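Vusulby Bench Cell 300 – mixed-part sorting for manual workstations

Product page, revised 2024-08-09

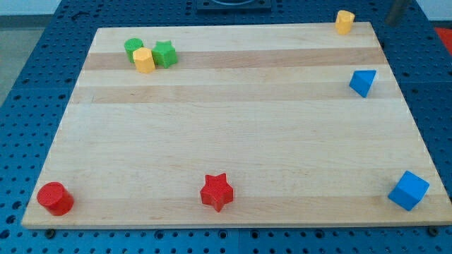 Alaric Quintanilla: We put ours between goods-in and the packing benches. My shift used to spend the first hour of the day sorting returns by shape. Now we load the cell, check the reject bin and get on with packing. It did take us until May to agree who clears a stop.

The question of who clears a stop comes up at most sites, and the cell is set up with it in mind. Any trained operator can clear a stop from the front panel. Changes to part recipes need a supervisor key.

What the cell does

The Bench Cell 300 picks small rigid parts from a flat work surface and places them by shape, by colour or by both. Parts may lie in any position on the board, including close to its edges and touching one another. Upright and lying parts can be stored as separate recipes. The cell does not handle soft, transparent or stacked parts.

A perforated table carries the work board, so boards can be located and changed without re-drilling. After a board change the operator runs the reference routine, which takes 21 seconds.

Training blocks

Plain coloured blocks are used for commissioning and operator training: cylinders, stars, cubes, triangular and octagonal prisms. Trainees learn to place parts, start a cycle and recover from a missed pick before any stock goes near the cell. Allow one shift per operator.

Work at the station

The cell takes over repeated picking and placing. Loading, inspection of rejects and recipe changes stay with staff. Sites should expect the job to shift towards checking and fault clearing, and should revise job descriptions and rest breaks before start-up – not after. At Costico the sorting bench went from fixed posts to an hourly rotation, with packing and reject inspection shared across the team.

Data

Nominal payload: 300 g
Stored recipes: 11 as supplied, extendable
Test run before dispatch: 1,067 consecutive picks
Supply: single phase, standard socket
Control software: Obi, with operator and supervisor levels
Gripper fingers: Poretti pattern, replaceable without tools

Installation and support

Delivery includes the table, one work board, the training blocks and two days on site. The risk assessment remains the duty of the employer; a blank form is supplied with the manual. Spare fingers and boards are held in stock.

Quotations and site visits: ask for Anselmo Aranda at the Vusulby sales desk. Please state part sizes, part weights and the number of shifts worked.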